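Home | About | Archive | Town Stuff | Recipes | Contact

2024-12-10
Posted by the blog owner

Well, the Momier food pantry story finally made the regional news last night, so now my phone won't stop buzzing and everybody wants to know if I saw it. I saw it! I've been going on about the missing grocery cards since January, so forgive me if I'm a little smug over my coffee this morning.

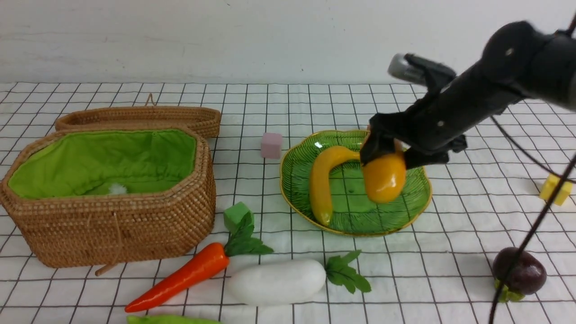
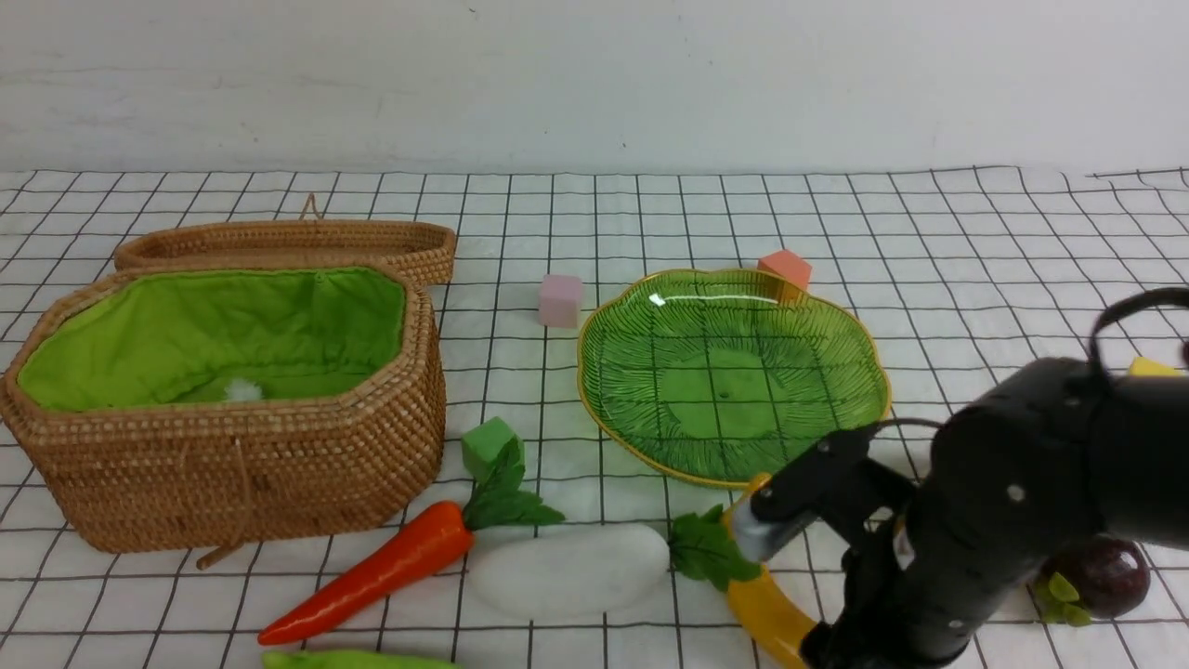
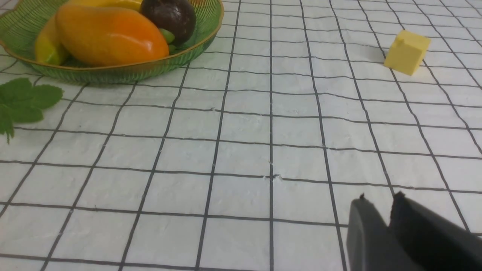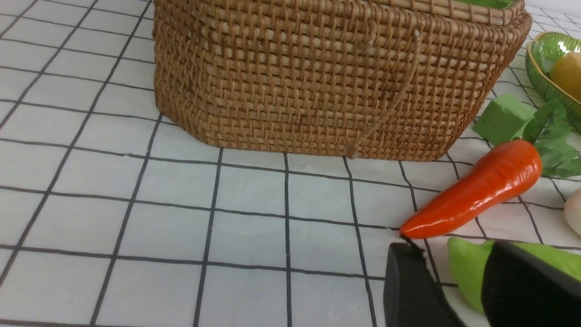 Black grid on white in all four.

Okay, so for those of you who don't live here. The pantry gives out prepaid grocery cards before the holidays, and last winter 43 of them went missing from the locked cabinet in the office. The sheriff's office took a report and then we heard nothing for months (I called twice, they were polite, that was it). Yesterday they said a former bookkeeper has been charged with theft and with using the cards at the Arnia market over on the highway. The total is a bit over $3000. I'm not going to put a name on here even though it's in the paper. Being charged isn't being convicted, and there are kids in that family who go to school with kids I know.

What gets me is how small the purchases were. According to the complaint it was gas, diapers, a lot of frozen dinners, and then one big trip to Leite Furniture that apparently didn't go through because the cards only work for food. I read that part three times. I went in wanting to be furious and mostly I still am, but I also had to go walk the dog for a while.

The pantry uses an outfit called Privura for its card tracking now, and every card has to be signed out by two people. Good! Should have been that way from the start, and I said so at the meeting, and I was told we're a small town and we trust each other. We do, and I'd still like two signatures.

A few people asked whether they should hold off on giving this year. Please don't. The shelves are thin, the line was out to the parking lot last week, and the families standing in it didn't take anything from anyone. Canned fish and cooking oil are what they run out of first. Drop-off is at the side door until 5, and if it's locked you have to knock pretty hard, the bell has been broken since summer.

First court date is in January. I'll go if I can get the morning off and I'll write up whatever I'm able to hear from the back row, where the heater is louder than the judge.

Recent posts
The bridge repair is late again
What I brought to the potluck
Parking tickets on Main: my long complaint
Soup for a crowd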